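Spring cleaning, the lazy way

Every May I get this urge to scrub the whole place top to bottom, and every May I run out of steam somewhere near the bathroom door. This year I tried something different (well, different for me) and did one small job a day, 15 minutes on the timer, then stop. Even if I'm mid-sink!

My friend Kulsoom Durrani got me into it. She's kept her place in Londberg going like this for ages and it always smells like lemons when I visit.
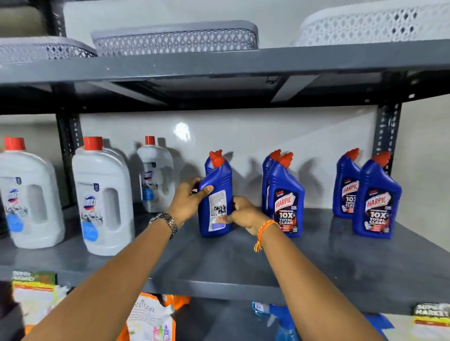

Which room should you start with?
Start with the one that bugs you most when you walk past it. For me that was the bathroom, and getting it out of the way made the rest feel like a breeze.

I did the toilet on day one, the tub on day two, and then the grout, which ate up three whole days. An old toothbrush and baking soda did most of the work. I also tossed a bag of dried-up nail polish and a loofah I don't want to talk about.

The kitchen went faster, apart from the oven. Oh, the oven. I put music on and sulked my way through it, then had a big bowl of pasta at 9 p.m. and felt like a champion.

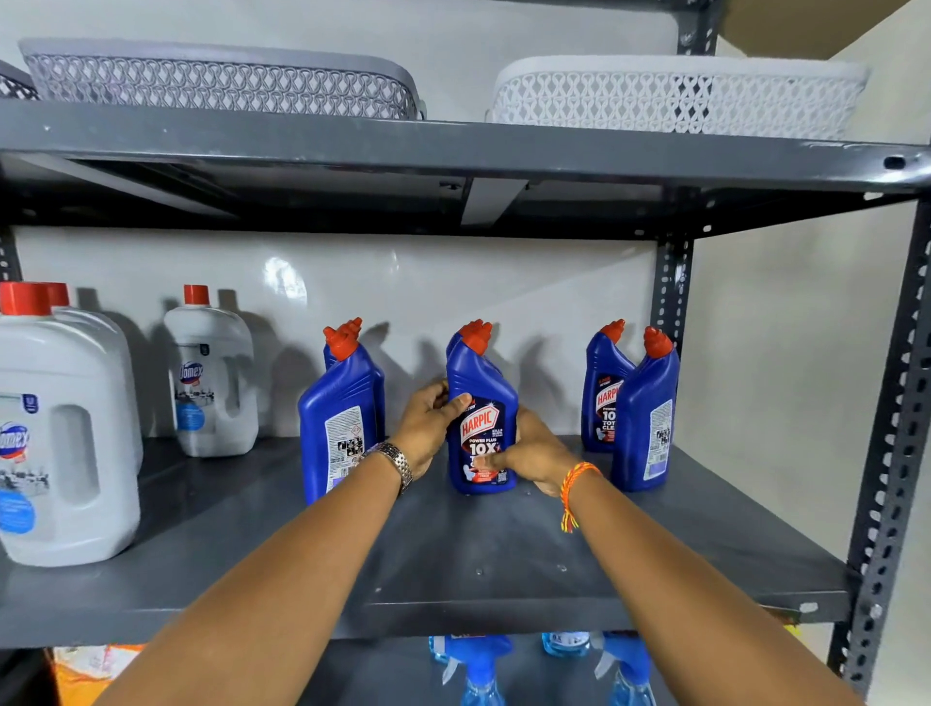 How long should toilet cleaner sit before you scrub?
Go by the time on the label, as it changes from one product to the next. I squirt it under the rim, do the mirror while I wait, then come back with the brush.

Still on my list are the hall closet and the windows. Kulsoom says windows are best on a cloudy day so the soap doesn't dry into streaks, so I'm waiting on the weather. I'll post about the closet once I can get the door open.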